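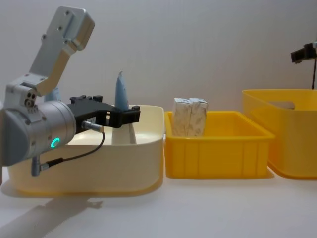 Home | Workshops | Gallery | Visit us | Contact

Open Day at Pliltcombe: The Robot Room

We opened the doors at Pliltcombe on 11 May 2026 and let the public in to watch two robot arms tidy up. I was told to expect a light turnout. By lunch we had run out of visitor badges and were writing names on masking tape, and by three we had run out of masking tape.

The arms spent the day on what our program calls "container sorting" and what my daughter calls "putting stuff in other stuff." There were bins, there were things to go in the bins, and there was a crowd leaning over the rope with very firm opinions about which thing should go in which bin. Ngozi Okonkwo ran the morning session and Surachet Chareonsuk took the afternoon. Both had prepared talks. Neither got past the second page before the questions started.

Most of the questions were about speed. People have seen movies, and they arrive expecting something that could deal cards. What they got was a machine that approaches a carton the way I approach a cold swimming pool. Surachet explained that slow is fine when you are still working out where to put your fingers. A man in the front row said he had been telling his boss the same thing for years.

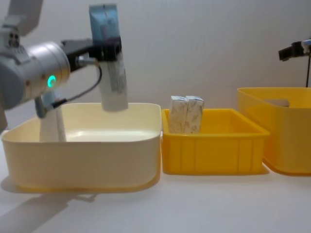 Cartons got the biggest audience, which surprised those of us who had bet on anything else. There is something about watching a box travel over the edge of a bin that makes grown adults hold their breath. They groaned at the near misses and clapped for the rest. One boy asked if the arm knew it was being clapped for. Ngozi said no, and he clapped louder, to be on the safe side.

The green ring on the wrist also drew comment. I heard one father tell his kids it was the robot's eye, and a few minutes later I heard the kids telling everybody else. We will be putting up a sign.

Nélida Pereyra set up the guessing game by the exit, where you wrote down how many cartons the team had handled while getting ready for the day. The answer was 1,329. The closest guess was off by 40, and it came from a retired mail carrier who said he had just pictured a bad December. He won a Plukismont mug and seemed pleased with it, or was polite.

The coffee, I'm sorry to report, was also made by us. Yakubu Usman kept the urn going and took the complaints in person.

We'd like to do this again in July, with more chairs and a longer rope. If you took the blue umbrella from the hooks by the door, Aminu Ezeani would like it back before then.

Last updated: 11 days after the open day, when the photos were finally sorted

Contact: front desk, Pliltcombe | © Plukismont. All rights reserved. | Back to top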